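Zarkent Owners' Help Pages
Buying and running costs

Service interval on a used Zhuravel wagon

Clodo
I am considering a used Zhuravel wagon from a dealer in Trallbridge. The handbook states that the oil must be changed every 24 months, while the dealer's leaflet asks for a visit every 3000 miles. Kindly advise which schedule governs the remaining warranty, and whether the shorter one is needed for a car used mainly on the highway.

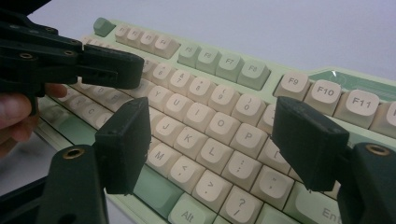
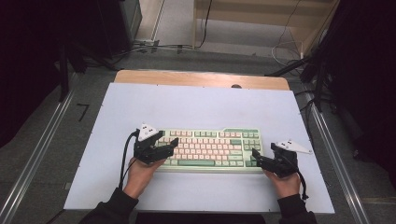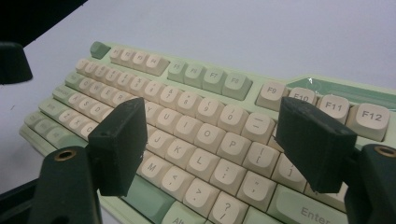 A compact keyboard with a mint-green case.

TRALLBRIDGE, April

Replies to the above

Help Desk, Zarkent
The warranty follows the schedule printed in the handbook supplied with the vehicle. A dealer may recommend more frequent visits, but a recommendation does not alter the terms of cover. Before purchase, please request the following in writing:
Stamped service record
Date and mileage of the last oil change
Confirmation that the cover transfers to the new owner
Should the record show a gap, the matter must be settled with the dealer before any payment is made. Highway use does not extend the limit of 24 months.

Wagon Owner 4
The reply given is correct as regards cover. My own wagon is serviced by the handbook and no claim has been refused. Cars used for towing or short trips fall under a separate table near the back of the book.

Tailgate
I would change the oil at 3000 regardless. Also check the rear wiper, mine required 3 visits.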